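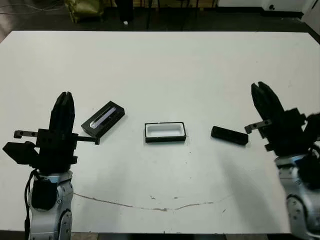
Packing Trial: Second Progress Report to the Lalus Fund
By Colette Hamel, June

Last updated: June

Most of this period went on one thing, the demonstration at Prirngate, so most of the report does too. Riku Wada and I went for our side. Toshiko Nomura joined us for the afternoon, and Takumi Hirose from Prirngate ran the session. Your own Vaughn Ruiz-Ortega asked that I say plainly whether I think the money is being well used. My view at this stage is that I can't tell, and that the demonstration was set up in a way that made it hard to tell.

What we were shown

Brisum is Prirngate's name for the whole setup: two arms with a gripper on each, working at a white table, plus the software. The job was a cut-down version of what our packers at the Contreras site do all day. A slim clear piece lies in the channel of a black tray. It has to come out of the tray and go into a small box with a white inside, and then the box has to be closed with a flat black lid. One piece, one box, one lid, with plenty of bare table between them.

It did the job. On the first run I watched, the left gripper picked the piece out cleanly and I will admit the room went quiet. The second run was fine as well. On the third the piece turned in the fingers and was let go a little early, so that one end sat on the rim of the box. Takumi reset it by hand and we carried on. We asked for that run to be counted as a failure and he agreed without any fuss.

We saw 40 runs between the morning start and a little after 3 p.m. I had hoped for more. Resetting the table by hand took longer than the runs did, and there was a long stop before lunch while one of the arms was restarted. The slide that opened the day gave a figure of 597 completed runs over the spring. I asked how many were attempted. That number was not to hand and has been promised.

What I was not persuaded by

The lid. Putting the piece in the box is the part everybody films, but at Contreras the lid is where the time goes. The lids are a snug fit and our people press one corner down first, then run a thumb along. Brisum lays the lid on top and pushes from the middle. When it was square it went on. When it was off by a little the arm pushed anyway, and Riku had to ask twice before we were allowed to check the box for marks. Two boxes had scuffs on the rim. They may have been scuffed already, so next time we will bring our own, checked and numbered.

The starting positions. Takumi told us the objects could be put down "anywhere sensible" and I took him at his word. I turned the tray until it pointed nearly straight at the far side of the table and the arm went for it, stopped, and waited for help. Tray at a moderate slant, no trouble. So there is a range, and it is narrower than the proposal led us to expect. I would like it written down in degrees and inches.

The clear piece itself. See-through parts are difficult for cameras and I accept that. I asked to see the same work with the window blinds open and was told they would rather do that at a later visit. Our packing room has windows on two sides.

Speed. The original application said the arms would keep pace with one person. They don't, and it isn't close. Takumi's answer was that they can run through the night. Fine, but then somebody has to load and clear the table through the night as well, and that person isn't in the budget.

What was better than I expected

The grip. I went in sure we would see chipped pieces and we saw none. Riku handled every piece after its run and found nothing to complain of, including the one that landed on the rim. The arms also move calmly enough that Toshiko, who has been the most worried of us about people working next to them, said she would be willing to have a table in the corner of the packing room behind a rail. She has not said more than that and I don't want to put words in her mouth.

I should also say that Takumi answered what he could and wrote down what he couldn't. I have sat through demonstrations where every question got a yes.

Spending

The first payment is spent, nearly all of it on table time at Prirngate and on the sample boxes. We have 200 sample boxes left, enough for the next round. No new equipment has been bought and I don't propose to buy any until we have the attempted-run figure. The travel line is slightly over - Toshiko's trip was not in the plan - and I will cover it from our own budget.

Next period

We have asked Prirngate for a second session on these terms: our boxes, our lids, blinds open, starting positions picked by Riku on the day, and every attempt counted from the moment the arm moves. Takumi has agreed to all of it except the blinds, and is checking with his colleagues on that.

I would also like one of our packers to come. Neither Riku nor I pack for a living, and I suspect somebody who does would have spotted the lid problem in the first five minutes.

If the second session goes ahead before August, the third report will have the results in a table with the failures listed. Until then I am asking the Fund to hold the second payment. Takumi knows I am asking.

Contact: Colette Hamel, packing trial office, Contreras site
© Contreras. Prepared for the Lalus Fund.
Back to top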